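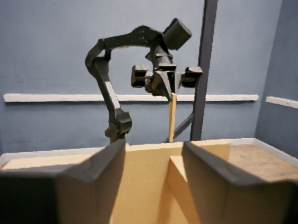
Rorko Storage, Unit 2 — Monthly Walkthrough
Saturday, September 5, 2020
Checked by: Faisal Satti

Exits and aisles
Front exit clear: Yes
Rear exit clear: No. A pallet jack was parked across the door. Moved during the walkthrough.
Exit signs lit: Yes
Aisle lines readable: Partly. The yellow paint is worn off near the packing benches. Same comment as June, still not repainted.

Fire equipment
Extinguishers on their hooks: Yes
Tags current: No. The one by the break room is past its date. Nandatero has been called and will swap it on their next visit.
Sprinkler heads clear of stock: No. Cartons on the top level of Rack 4 are stacked too high. Day crew to take off one layer.

Racking
Uprights straight: Yes, except the end post at Rack 4, which has a fresh dent at knee height. Bay is taped off and unloaded until Collasent looks at it.
Safety pins in beams: Two missing, replaced from the spares box.
Load signs posted: Yes. The sign on the mezzanine says 600 lb per bay and can be read from the floor.

Packing benches
Knives closed and put away: No. One open knife left under wrapping paper. Spoke to the shift lead.
Cords off the floor: Yes
Floor mats flat: One corner curls up. Taped for now — needs a new mat.
Scrap cardboard taken out: Yes, but the bin was full by noon. Asked Rahimi for a second pickup each week.

Loading dock
Wheel chocks at each door: Yes
Dock plate: Moves freely, no cracks seen. The lip needs sweeping.
Lights: Left lamp flickers. Work order is in.

First aid
Kit stocked: Low on large bandages and out of burn gel. Ordered.
Eyewash: Ran clear. Dust cap missing.

Open items go to the shift lead on Monday. Rack 4 stays closed until signed off in writing.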